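gente vou fazer um fio rápido sobre roupa de festa pra alugar x comprar x mandar fazer porque recebi muita dm sobre isso desde janeiro. sem ordem, vou lembrando e escrevendo

1/ contexto: fui madrinha três vezes em um ano e pouco. um vestido comprado, um alugado, um feito sob medida. cada um me deu um tipo de dor de cabeça diferente

2/ o comprado: Clescombe, coleção de festa, longo verde-musgo, manga caída. 1.994 reais na loja. lindo, pesado, forro decente. usei uma vez. uma!! tá no armário na capa até hoje

3/ fora o preço tem a barra. a loja não faz barra, indica costureira, e a costureira cobra por camada. saia com tule embaixo = três camadas. perguntem ANTES de passar o cartão

4/ e levem o sapato do dia na prova da barra. o sapato mesmo, não um parecido. eu levei um parecido, o do dia era mais baixo, passei a festa inteira segurando saia na escada

5/ o alugado: Soser, 664 com ajuste incluso e lavagem incluso. retirada dois dias antes, devolução até dois dias depois. achei justo pelo que era, um azul acetinado com drapeado na cintura

6/ só que aluguel bom some rápido. se o casamento é em maio ou setembro, reserva com uns quatro meses. deixei pra última hora e sobrou o que sobrou (coral. não tenho nada contra coral mas tenho contra coral em mim). o azul só apareceu porque alguem desistiu

7/ leiam o contrato do aluguel. mancha de base no decote eles cobraram? não. rasgo na bainha? cobram. pedraria caída depende de quantas. tirei foto do vestido inteiro na retirada, frente, costas, por dentro, e mandei pra eles na mesma hora
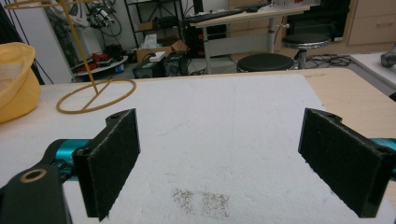

por Armário de Madrinha
17 de fevereiro de 2025

8/ continuando, tive que parar pra almoçar

9/ o feito sob medida: tecido 950 (crepe + forro + o tule do detalhe), e com a mão de obra fechou em 2.000 redondo. ou seja, mais caro que o da loja por seis reais kkkkk mas é o único dos três que eu usei de novo

10/ porque pedi pra ela fazer saia e corpete separados. o corpete já foi com calça de alfaiataria num aniversário, a saia já foi com camisa branca. duas peças, gente. duas peças sempre que der

11/ foram quatro provas. a primeira é em tecido de teste, bem feinho, não se assustem. é na primeira que vc fala do decote, na terceira já é tarde e ela vai te olhar torto com razão

12/ sobre tecido, rapidinho: crepe perdoa, cetim não perdoa nada. cetim marca costura de calcinha, marca respiro, marca o pão que vc comeu. se for de cetim compra a peça de baixo sem costura antes da prova

13/ paetê: lindo na foto, arranha o braço por dentro. quem vai dançar pede um viés de malha na cava. minha prima não pediu e voltou toda vermelha

14/ tule com brilho solta brilho. no carro, no sofá, no terno do par. faz parte, mas saibam

15/ bolsa: comprei uma Honeck pequenininha rígida, não cabe o celular. medi? não medi. a que eu uso mesmo é uma Nakajima de alça fina, mole, cabe celular, batom, remédio e o chinelo dobrado se empurrar

16/ cor: perguntem pra noiva se "tons terrosos" inclui marrom. no primeiro casamento tinha madrinha de terracota, de ferrugem, de telha e uma de rosa queimado que jurava que era terroso. mandem print da cor no grupo, de preferencia foto na luz do dia

17/ e sutiã. decidam o sutiã antes do vestido. costas abertas + busto grande = bojo costurado direto na peça, pede pra costureira, sai barato e não fica descolando no meio do discurso do padrinho

18/ perguntaram da venda do usado. anunciei o verde da Clescombe, recebi proposta de metade, recusei por orgulho, agora me arrependo um pouco. se vc quer revender, vende no mês seguinte e guarda a nota e a etiqueta

19/ se eu fosse madrinha de novo amanhã: alugaria. se fosse formatura minha ou noivado meu: mandaria fazer. comprar pronto só em liquidação e se servir sem mexer em nada além da barra

20/ ah e perfume antes do vestido, nunca depois, principalmente em seda e cetim. deixa secar e aí veste

21/ vou fazer outro fio só de sapato que esse assunto rende – quem tiver indicação de salto bloco que não machuque o dedinho manda aqui embaixo, calço 38 e meio (o pior número do mundo)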